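4.2 Fleet partnership terms and retrofit lead times

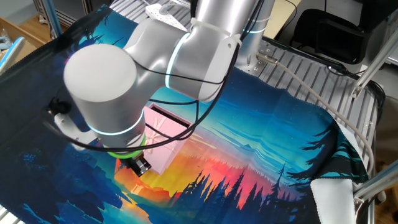 Figure 3. Arm with a pink gift box, tool end beside the box.

4.2.1 Scope of the agreements

Three firms covered here. Imach makes the drive-by-wire kit, Fondach builds the van, Lâm runs the delivery fleet out of Bolbridge. Joint agreement between Imach and Fondach signed first, Lâm joined later as launch customer. We read the published terms plus the supplier annexes. No access to pricing.

The question for this section: does a partnership between a parts supplier and a vehicle maker shorten the wait between order and delivery? Earlier work mostly says yes, but on passenger cars. Vans are different. Shorter runs, more body variants, and a customer who wants the vehicle back on the road by Monday.

4.2.2 Data

Order records for 248 vans, all same wheelbase, all ordered by Lâm. Of these 70 were ordered before the joint agreement and the rest after. Dropped from the set: 17 vans sent back for paint faults, none of them related to the kit. Dropping them does not change the direction of the result (see Appendix B). Lead time is counted in working days from signed order to gate release at the Bolbridge depot.

One older source also used. Fondach has kept paper build sheets since 1985, and the early ones record steering supplier changes by hand. Useful for background, not used in teh model.

4.2.3 What changed

Before the agreement the steering column was fitted by Fondach, then taken out again and replaced by Imach at a second site. After it, one fitting, at the Fondach plant. Most of the shorter lead time comes from that single step. Transport between sites also gone.

Wiring is less clear. The harness was redesigned in the same period for reasons unrelated to autonomy (new lamp clusters), so some of the gain may belong there. We could not seperate the two with the records we have. Brake module sourcing unchanged throughout.

4.2.4 Limits

One customer, one depot, one wheelbase. Lâm also got priority build slots as launch customer, written into the annex, and a later buyer would not. So read the lead times as a best case. Software sign-off not included either; it happens after gate release and is logged by Imach in a different system. Section 5 takes up sign-off and the question of who pays when it slips.

Print this page | E-mail this page

Contact | Copyright 2019 | Back to top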